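# Chapter 5: Teaching by Hand

If you have worked through the earlier chapters, you will already know how much patience it takes to get a robot arm to pick up something soft. Cups and blocks are kind to beginners, and cloth is a good deal less forgiving. It folds where you don't want it to, it slips, and it never lies the same way twice, so writing out rules for it soon becomes a very long evening's work.

In this chapter we look at a product that takes another road. The Pollomeck hand kit, sold by a small firm called Delwood, is a pair of grippers that you hold yourself. You do the job with them in your own home, at your own pace, and the recordings are used later to train an arm. Delwood will also rent the kit out by the month, and we shall come to the question of renting or buying in the second half of the chapter (do have a pencil ready for the sums!).

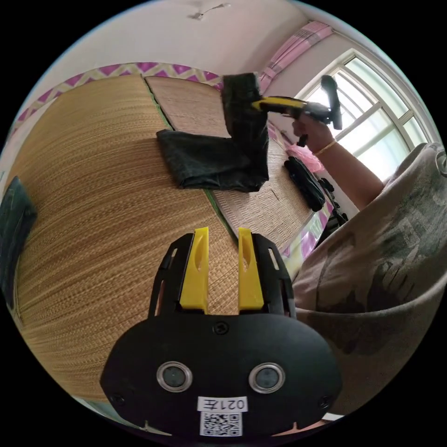 How many recordings does a buyer need before an arm can learn a simple task? Delwood suggests 40 good ones for a first try and 3000 for a task that must work in many different rooms.

Those two numbers are a long way apart, and it is well worth stopping to think about why. A first try usually happens in one place, with one piece of cloth and one pair of hands. Once you ask for the same job in another house, with other bedding and other daylight, the arm needs to have met a great deal more of the world. Our reviewers at the Trarinholm workshop kept their sessions to 60 minutes, and found that tired wrists made for clumsy recordings well before the batteries gave any trouble.

We shall also set the kit beside its nearest rival, the Brandão glove, which is lighter and rather more comfortable but leaves you to work out for yourself how a movement of five fingers should become a movement of two. Neither is perfect, and you may well end the chapter preferring the one we didn't!

**Before you read on**

- Look back at your notes on grip force from Chapter 3.
- Find a tea towel and fold it slowly with finger and thumb only, one pair on each hand. Write down every point at which you let go.
- Keep that list by you for section 5.2, where we plan our first recording.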